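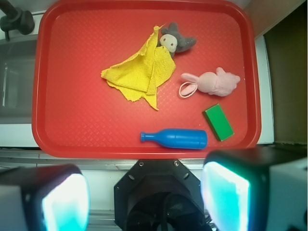

Red tray with the mixed set: yellow cloth, grey soft toy, pink bunny, green sponge, blue bottle.

2020-05-29, Kiani room, bench by the sink

Carried on with the mixed tray. Bogdan wanted soft things and hard things together this time, so the cloth and both plush toys went in with the sponge and the bottle. Red tray again, the one with the diamond pattern on the floor. The smooth tray from Vevamholm is still with Amra.

Cloth left bunched up. It lies over most of the grey toy, with the face and one ear showing. Sayaka calls it a mouse and I had it down as an elephant, so on the sheet it is now "grey plush" and that will do for both of us. Please don't rename it again halfway down a page.

The edges of the yellow cloth are getting ragged. Usable for now. I would not cut the frayed bits off, as the size is already written on the sheet and we would have to measure it again. Amra has asked Jarent for a price on a pack of 6. If they come, keep this one apart from the new ones and mark the bag.

Bunny on its side, head to the left. Fine as it is. Check the seams before it goes through the wash with the others.

Layouts done today: 18. Two of those I want to repeat, numbers 4 and 11, where I forgot to write down which way the bottle was pointing. The rest are on the sheet in the blue folder.

Weights: the kitchen scale reads in steps of 2 g, good enough for the sponge and the toys. It takes over 700 g without complaint, so the tray can go on with everything in it. Zero it with the tray off.

Still to do
- repeat 4 and 11
- second sponge, same green if Irier still has them
- Annatjie to say whether the November sheets used the same bottle
- wipe down the worktop and rinse the tray, no scourer on the patterned side

Hinata has the bench from tomorrow morning. Folder is on the shelf over the sink.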